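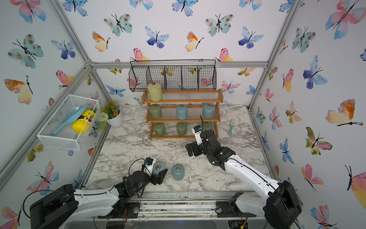 Vương 22 compact tractor: a season on a smallholding with more slope than sense

Machinery > Compact tractors > Reviews
5 min read

The tractor this one replaced was older than I am and considerably worse tempered, so the Vương arrived with a low bar to clear. It had been sitting on the forecourt at Cultley with a hand-written card on the bonnet reading £3450, ex-demo, no loader. For that money in this part of the world you can normally expect a seized engine and a story about a barn. I went home, failed to talk myself out of it over the weekend, and rang them on Tuesday.

It has 22 horsepower, four-wheel drive, a rear linkage and a power take-off. There is a roll bar that folds down for low doorways, and a seat belt to go with it when it's up. There's no cab. In the brochure a man in a clean shirt is driving it across a field as flat as a snooker table, and I'd very much like to know where he lives.

Ours is a few acres of grass on the side of the valley above Druvunville, with an orchard at the bottom, a track that becomes a stream every winter, and one gateway put in by somebody who only ever owned a pony. The jobs are topping, harrowing, dragging logs, moving the trailer about and, in theory, rotavating the vegetable ground. Nothing here needs a big machine, and a big machine wouldn't get through the gateway.

Starting and running

It starts. I mention this first because I spent years beginning every job with a can of easy-start and a short prayer. You turn the key to the left, wait for the little orange light to go out, turn it to the right and off it goes, with a clatter that settles after a minute or so. On frosty mornings it wants two goes. It's a noisy thing and you should wear ear defenders, partly for your hearing and partly so you have an excuse for not noticing people who want the trailer.

Fuel use is modest enough that I've stopped looking at the gauge, a mistake, as the gauge reads a quarter full until the tank is empty. I now carry a can.

Driving it

The gearbox is a plain manual with a high and low range, and the levers are either side of the seat. Whoever decided which lever went where had three legs. After a month your hands learn it. Until then you'll engage the low range when reaching for the linkage at least once a day, and the tractor will stop dead and look at you.

In low range with the four-wheel drive in, it climbs our worst bank without fuss, provided the grass is dry. On wet grass I don't take it up there at all, and the manual agrees with me in capital letters. The standard tyres are the chunky agricultural sort. The dealer will offer you turf tyres as well, and if your ground is mostly lawn you should take them, or you'll spend the spring explaining the pattern.

The turning circle is the best thing about it. I can get round the end of an orchard row in one sweep, where the old one needed three shunts and some language. Steering is light, the brakes are fine once adjusted, and the adjustment took longer than it should have because the locknut is behind the step, and the step is held on by bolts of a size I didn't own.

With implements on

I've run a topper, a chain harrow and a borrowed rotavator. The topper is well within its powers, even in the rough corner that had been left for two years. The rotavator was another matter. It managed the old potato patch on a shallow setting, and when I tried the same thing on unbroken turf the engine note dropped to something like a cow in labour. Two shallow passes did it, though it used up the afternoon.

The linkage lifts what it claims to lift but comes down like a dropped piano unless you turn the little knob under the seat nearly all the way in. Do that before you hang anything on the back. The pins supplied are soft, and I bent one in the first week. Better ones cost pennies.

The seat

It's a moulded plastic shell with a thin cushion, and the drain hole is exactly where the rain isn't. After a wet night the cushion holds enough water to get you through to lunchtime. I put a feed bag over it now. The suspension appears to have been set up for a heavier person, possibly a heifer.

Parts, manual and the people who sell it

The manual has been translated with great feeling. "Do not permit the tractor to become surprised" is my favourite, and I still don't know which chapter it belongs to. The service tables are clear, however, and the wiring diagram matches the wiring, something I couldn't say of the last one.

Filters come from Tillidstead, who hold the parts for this half of the country. The first order came in 5 days. The second, in September, took rather longer, and included a fan belt for something else. They swapped it without argument and let me keep the wrong one, so if anybody needs a fan belt for something else, I'm your man.

Cultley did the first service properly and didn't try to sell me a loader more than twice.

Would I buy it again?

At the price on the card, yes, and quickly. At the full new price I'd want to sit on a few rivals first, and I do mean sit. It's a plain, willing little tractor with a daft lever layout and a seat that hates you. If you top paddocks and pull trailers, go and try one. If you mean to break new ground every spring, you need more horsepower, or a neighbour with some.

Mine's due its oil change and I've just discovered the drain plug takes the same spanner as the step. I still haven't bought one.

41 shares | 17 comments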